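Workshop tips from the gripper bench

4 min read

Quick list for whoever has the table next. Typed up fast before the September intake, add your own at the bottom. Rainer Hellwig keeps the printed copy in the parts drawer.

Bagged food is the hardest thing on our task list. Blocks are easy, cups are easy, then you get a slippery clear bag and everyone's run time doubles. Some things that help:

— Pinch the plastic, low down, where it bunches up by itself. A good handful of folds between the pads holds better than one flat layer.
— Close slow. Fast close and the bag squirts out sideways.
— Don't go for the printed part first. Stiff and slidey.
— Lift a little, wait, then lift the rest.
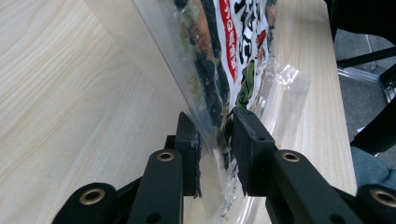

Pinching the bag by its lower end.

Team Fireck does 40 practice picks before they record anything. Sounds like a lot, takes one evening. Team Dlamini skipped it and threw out 83 runs. Your choice.

Two-hand work. Start with both grippers open and close to the bag, one each side, then stop for a second before you move. Gives you a clean start point when you trim the run later. Elbows in. If your shoulders are up by your ears you are too tired, swap out.

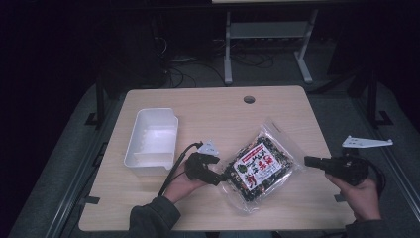
Cables next. Let them hang with some slack and check you can turn both wrists all the way over. Do this BEFORE the run. A snagged cable cost Nosura almost 200 seconds at the spring meet and they were winning up til then.

Mark your start spots with tape. Short strips, press the ends down hard or they curl and catch things. Peel them off at the end of the day, the glue gets nasty if it sits over a weekend. Rubbing alcohol on a rag for whats left. Not the orange stuff, it leaves a film and the next group's objects slide all over.

Pads. Felt goes fuzzy, thats normal, a bit of fuzz grips fine. Snip long threads with nail scissors, never pull. Once a corner lifts, replace it — both sides at once or the grip goes lopsided.

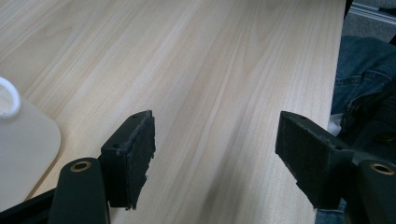
Cutting new ones: trace the old pad on card first and keep the card. Sharp blade, metal ruler, two light passes. Glue thin, clamp, leave overnight. Contact cement ok, hot glue no.

Screws — snug only. It's plastic, you will strip it. Little dab of nail polish on the head if one keeps backing out.

Wipe the table between groups, dry cloth. Crumbs under a bag change how it slides.

Log sheet: write the run number, who was on the grippers, what went wrong. "Bad" is not a reason. Steltar filled in all 64 rows last term and it saved them when the scores got mixed up.

Still need: more felt, a second pair of nail scissors, blades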